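2018-12-23

Building was supposed to be locked by noon and we stayed until the lights went off on their own. Teemu waved his arms to bring them back. They ignored him, so we packed up by phone light, and I now have somebody else's hex keys in my coat.

The project is still called Ustari. Karla picked the name in the first week and has refused to say what it means, and by now I think she has forgotten. The assignment, for anyone reading this diary after my death from coursework: gather demonstrations by hand with the gripper, train on them, and have the arm repeat the job by the end of term. Other teams chose blocks. One team chose cups. We chose fleece, on the grounds that soft things are "underexplored," a word Karla found in a paper and has used every day since.

I have come to see why they are underexplored. A block stays the shape it was when you looked away. Fleece has opinions.

We are at 242 good demos, and Araceli, who grades us, would like more than 1077 before she will talk about results. I did the division during lunch and then wished I had eaten lunch instead. Tiburcio says we can count the short ones if we trim the ends. Karla says that is cheating. Tiburcio says it is data cleaning. They went on like this through nine takes, and I had to redo the last of them on account of laughing.

My own problem is the approach. I close the fingers too early — every time, like somebody snapping at a fly — and then I am left standing there with a shut gripper and a straight face. Teemu's advice was to breathe out on the way in. Saodah's was to let her do it. She is better at it than I am and I've decided to be a big person about this after the holidays.

Bus home took forever. Still finding cream-colored fluff on my sleeves. Mom called to ask what I'm studying again and I said robots, and she asked if they can vacuum. I said ours is working up to it.

Tomorrow: give back the hex keys, label takes from set 14, buy a present for Dad that is not socks.
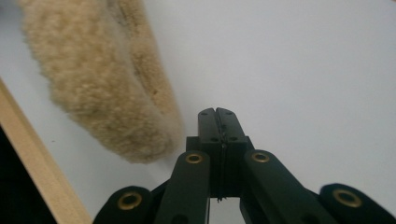
Fingers shut, fleece still at large.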